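Notes for week 6: the Okdale visit

Read these before you write up the demonstration. Beverley Blackburn showed us the kitchen bench and was generous with her time. She was also selling something, so keep your notes on what she said apart from your notes on what you saw.

The claim was 44 good runs in a row at putting dishes away. I asked who had set out the dishes each time and got a long answer about software. We watched 4 runs. Write down what you think that proves.

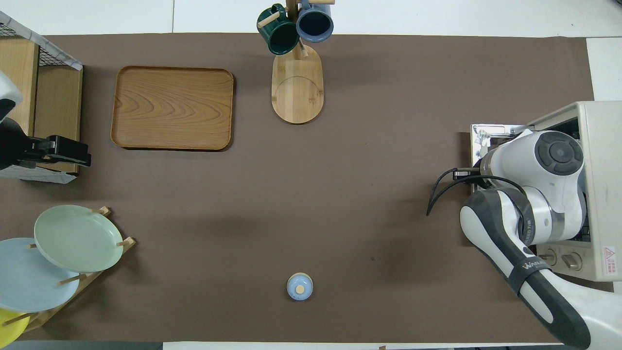 Kitchen bench at Okdale, arm by the toaster oven, tray and lidded jar on the mat.

Look at how much clear space there is on that mat. Does your own counter look like it? Dorothy Kettle raised this in January about the Vetar demo and I still think she was right.

For next class, one page: pick a single claim from the visit and describe a test that could show it to be false. "Run it more times" will not get credit.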